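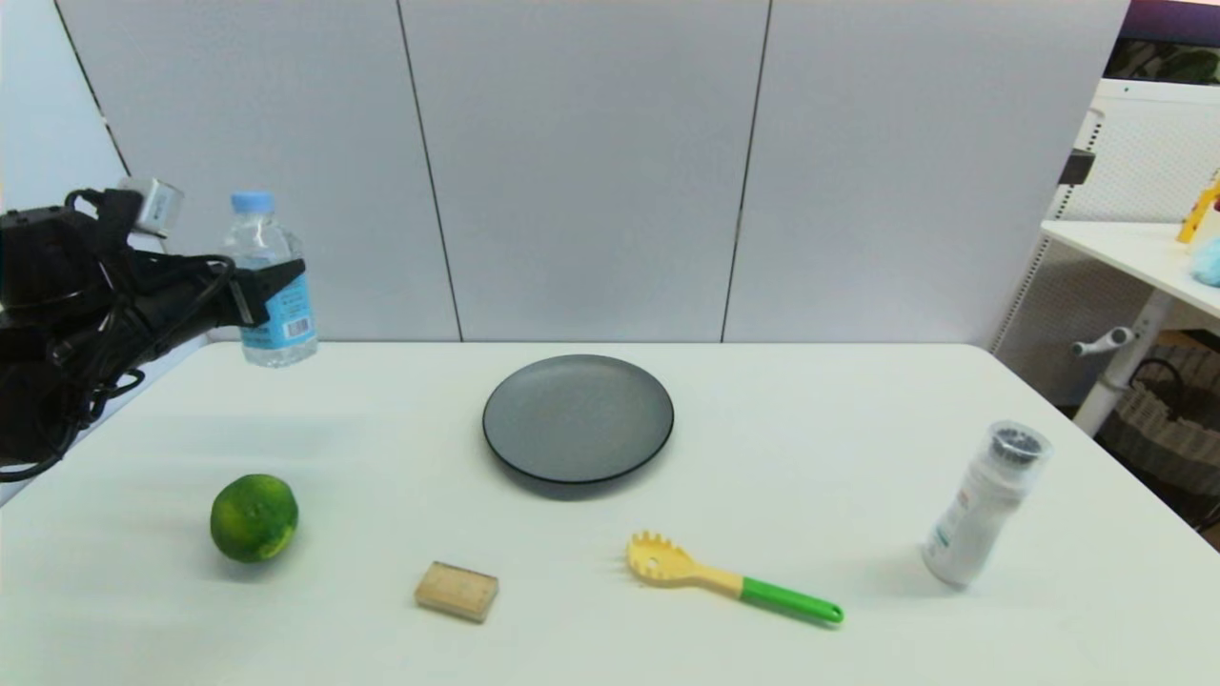 What size plate suits a small table setting?
A side plate of 20 cm or under leaves room for a glass and one utensil.

Truston kitchen table – gallery

Reference page for the tableware and utensil set kept at the Truston kitchen, last revised 6 July 2026. Items are stored in the Jaltis cupboard, 2 shelves, and returned there after use. Catalogue sheet 47 covers the full set.

Plate: round, dark grey, raised rim, fine speckled matte finish. Matte glazes can show cutlery marks sooner than gloss – a mild paste cleaner removes most of them.

Pasta server: plastic, yellow toothed head with a hole in the middle, bright green handle with a hanging hole. Hang by the handle, head down.

Water bottle: clear ribbed plastic, light blue screw cap, light blue label with barcode. Empties go in the recycling with the cap on.

Lime: green, glossy, small yellowish patches near one side. Limes keep longer in the fridge crisper than in a fruit bowl.

Table: white, smooth matte top. Wipe with a damp microfibre cloth. Scouring pads are not to be used on any light-coloured surface.

Shelf labels and storage plan: see the Brerkow page.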